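Bramlow Craft Supply – Kit Packer, Part Time

Posted Saturday, March 11, 2023

Bramlow sells craft kits to people who have promised their children a rainy afternoon of making things. Each kit is a box of parts and a sheet of instructions, and for the customer to have a good time, the parts have to be in the box. We need one more person to put them there.

The job is two shifts a week, four hours each, at our packing room on Yazzie Street. Pay is $19 an hour. You will report to Shoshana Tillman, who runs the packing room and has strong views on tape.

What you would be packing

The current line is called Vustow, a build-it-yourself tower set for ages six and up. It is mostly tubes and paper. There are brown tubes, there are green tubes, and there are doilies, which are the roofs, or the gardens, or the snow, depending on the child. We shipped 2322 of these last December and have received 98 letters about them, most of them kind. One was eleven pages and included a floor plan.

You lay out the parts for a kit, check them against the card, tray them, box them and start again. A comfortable pace is 165 kits a week for the whole team. Please do not try to do them all on your first day. Kasun Seneviratne did, and he still will not talk about it. 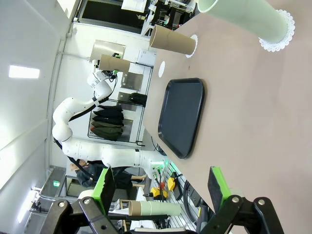
Cardboard tubes, lace paper doilies and a black tray on the tabletop.

You will probably like this job if you

Enjoy sorting things and are not embarrassed to say so at parties.
Can tell when a tube has a dent in it and will set it aside without holding a meeting.
Can pick up one doily. They come in stacks and are very attached to each other.
Can stand for a couple of hours at a time (stools are available, though the good one goes early).
Can lift a 30 lb carton of flat boxes onto a shelf, or ask for help before you drop it.

You will probably not like it if you need music you chose yourself. The radio is decided by seniority, and Manju Upadhyay has been here nine years.

No experience is needed. We train everyone over two paid shifts, including people who tell us they have wrapped a lot of presents. Previous warehouse work is fine too, but you may find us slow.

The small print, at normal size

The position is part time with no set end date. Shifts are mornings or afternoons, your pick, and we try to keep them the same from week to week. Paid breaks, free coffee, and one free kit per season. You may have a second if you can show us a photo of the first one standing up.

How to apply

Write to Priya Mahmoud at the front office, or drop a note in the box by the door at 367 Yazzie Street. No résumé necessary. Tell us your name, which shifts suit you, and the last thing you put together that came with instructions – and whether there were any pieces left over. We will call everyone back, usually within the week.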